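Introduction to Automation
Handout 4: notes for the visit to Prisholm

These notes go with the visit to the Prisholm workshop. Read them before you come, and keep them by you when you write up. The visit report is due on December 25, 2023 and is handed in through the course page as usual. Late reports lose marks.

Getting there and safety

Meet at the side entrance on the Stedine road. Sign in at the desk and take a visitor badge. Bags and coats go in room 232, which is locked during the tour. Wear closed shoes. Stay behind the yellow line whenever an arm has power, including when it is standing still. If the host says stop, stop talking and stand where you are.

The two-arm bench

The main demonstration is the two-arm bench, run by Arif Kusuma. It lasts about 10 minutes and is followed by questions. The task is a small assembly job using blue and white parts on a white board: pegs, a gear-like part, plates with openings in them, and hollow frames. Each arm ends in a hand with jointed fingers. A plain two-jaw gripper is cheaper and easier to program, and you will see one of those later on the Odine cell, so take notes that let you compare the two.

Look at the shape of each hand before it touches anything. The fingers are set for a part while the hand is still above the board, and the shape chosen depends on what is to be picked up. A loose pinch suits a thin part. A cupped shape, with the thumb tucked under, goes round a peg. 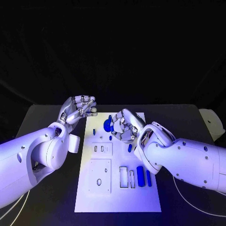

Points to note at the bench

Write down your own answers during the demonstration. You will need them for section 2 of the report.

Where are the parts when the run starts, and does their position matter to the program?
Do both arms move together, or does one wait for the other?
How is a collision between the hands prevented?
What does the operator do when a part is dropped?

The Odine cell

The second stop is a single arm in a fenced cell, loading trays. It repeats one movement all day and has run with few changes since September. Note the cycle time, which is shown on the panel by the gate, and ask how long a changeover takes.

The report

Length: 2 pages, not counting sketches. Describe both stations, then compare the hand and the gripper for one part of your choice. The Jugah reader, chapter on grasping, covers the terms you should use. Photographs are allowed at the bench but not at the cell.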